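Fleseo Short Course, Unit 3: Teaching by Demonstration
Handout updated June 6, 2024

There are two common ways to show a robot a task. In teleoperation, you drive the arm from a distance with a leader arm or a controller. In hand-held demonstration, you carry the gripper to the object yourself and the arm stays parked.

Teleoperated data fits the robot exactly, as every motion was made by its own joints. It is slow to collect. At the Bilbridge lab, a practiced operator gets 11 good runs in an hour on the Roy arm. With the hand-held tool the same person gets 30.

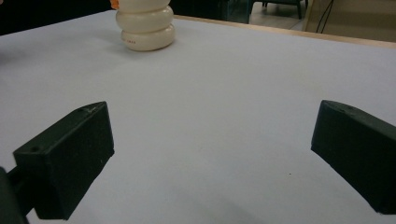

Start each run with the fingers fully open and the object in view. Approach at a steady speed – slower than feels natural – and keep the wrist from rolling unless the task calls for it. Close, pause, lift, place, open, back away. The pause matters for Tasau, our labeling script, which looks for it when it splits a run into steps.

Vary the start position between runs. A set of 700 runs that all begin from the same spot teaches the policy one path and little else. Move the object after every 20 runs as well, and turn it if it has a front.

Throw out any run where the object slips or leaves the view. Do not trim it and keep the rest.

For next time: read the section on matching hand speed to arm limits, and bring one set of runs of your own, unedited.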